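Tuesday, July 5, 2022

So my summer job, in case I haven't bored you with it yet, is teaching a robot to put batteries in smoke detectors. I do it by hand, over and over, while everything gets recorded, and then the robot (we call it Korkik) gets to learn from me. Poor thing!

I figured this would be the easiest money of my life. I've changed plenty of smoke detector batteries, usually on a chair at three in the morning, swearing. Doing it so a machine can follow along is a whole other sport. Samina Virk, who trained me, watched my first few tries and said I was moving like somebody late for a bus. She wants one clear motion, then the next one, and no fiddling. I am a born fiddler.
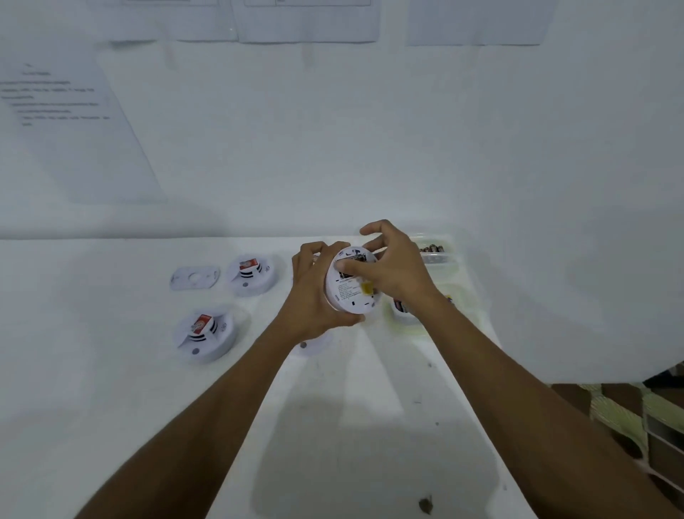

Label side up, with the batteries waiting on the right.

The hands are the hard part. I never noticed how much I shuffle a thing around in my fingers before I do anything with it — a little spin, a little tap, a squeeze for no reason at all. Every bit of that ends up in the recording, and Korkik will happily copy it. Last week Tianyou Liang played me one of its attempts and there was my tap, right before the battery went in. I was mortified and also kind of proud?

We're at 506 good recordings and the goal is 700. My best day so far is 18, and my thumbs let me know about it all evening. Later on we switch to remote control, where I steer the arms with a pair of handles, and Othmane says I'll miss my own fingers within a minute.

Anyway, I went home and checked the detector in my own hallway. Slowly, one clear motion at a time. It took forever and my roommate wanted to know if I was feeling okay.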